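Avwood D2 Two-Arm Appliance Cell
Setup, care and repair

Overview | Setup | Maintenance | Spare parts | Support

The Avwood D2 is a two-arm mobile cell for opening, loading and closing household appliances at floor and desk height. It is supplied assembled, with both arms mounted, cabled and zeroed. The notes on this page cover installation at the customer's site, routine care and the repairs that can be carried out without returning the unit to Grandgate. They apply to all D2 units with the Troltwood wrist. Owners of the older D1 should use the printed manual, as the wrist bolts and cable clips differ.

Site requirements

Floor: level and hard. Laminate, vinyl and sealed concrete are suitable. Carpet is not.
Clear space in front of the appliance: 1000 mm, measured from the closed door.
Appliance doors: hinged left or right, single or stacked. Sliding doors need the long-finger kit.
Power: one grounded outlet per cell, not shared with the appliance under test.

Positioning the base

Park the base square to the appliance and lock it before the arms are enabled. With stacked doors, set the position from the lower door. A low door swings through the space where the forearm wants to be, and a base parked for the upper door will usually leave the elbow too close to the panel once the door passes halfway. Open the lower door by hand to its full travel, mark the floor at the outer corner with tape, and keep the base clear of the mark. Remove the tape before running.

Furniture beside the appliance can stay in place if it is entered in the cell map. Enter the tabletop and the legs separately. A desk entered as a solid block will cause the planner to refuse low approaches that are perfectly safe.
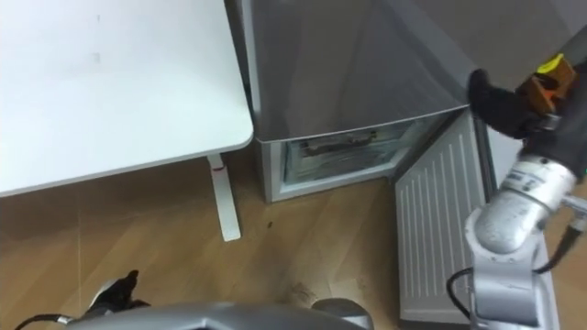
Door contact should be made on an edge, with the wrist straight and the pads flat against the surface. Contact force is set under Arm > Limits. The factory value of 8 N suits most freezer and cabinet doors. Raise it in single steps if the pads slip, and check the door seal before going further – a stiff seal is a more common cause of slipping than worn pads. The idle arm should be given a low rest pose on its own side of the base. Do not leave it at the default pose, which is too high for work under a countertop.

Drawers behind a door are handled as a second task. The door must be at its full travel and released before the drawer handle is approached. Chaining the two motions without a release is possible in the software but is not supported.

Cable routing

The arm cable runs outside the segments and needs slack at the elbow. To set it:

1. Move the arm to full reach, then to full fold.
2. At full fold, the loop should hang free and stay off the floor.
3. At full reach, the cable should not lift at the clips.
4. Tighten the clips by hand. Do not use cable ties on the moving segments.

Repeat the check after any wrist change. Cable wear accounts for most of the repairs our service desk handles on this model, and nearly all of it starts at a clip that was closed with the arm in the wrong pose.

Routine care

Each day: wipe the gripper pads with a damp cloth. No solvents.
Every 68 hours of running time: check the wrist bolts, inspect the cable at each clip, and run the zero check on both arms.
Every 300 hours: replace the gripper pads as a pair, even if only one looks worn. Mismatched pads pull the door off line.
Every 1000 hours: joint inspection by a trained technician.

Running time is shown on the status page and is counted separately for each arm. In most cells the right arm reaches its interval first.

Replacing the wrist

Disable both arms and disconnect the outlet. Support the gripper, undo the four wrist bolts and withdraw the wrist in line with the forearm. Twisting it will damage the connector. Fit the new wrist with new bolts, restore power and run the zero check before making any contact with an appliance. If the zero check fails twice, stop and contact support. The usual cause is a bent connector pin – a bench repair.

Spare parts

Gripper pad set, pair
Wrist assembly, Troltwood, with bolts
Arm cable with clips, left or right
Long-finger kit
Tse base lock, complete

Support

Technical questions: Przemysław Pietrzak
Parts and returns: Sheena Gunn
Technician training: Ming-te Tang. The next joint inspection course is in April.

Please have the serial number and the running time of each arm ready when you call.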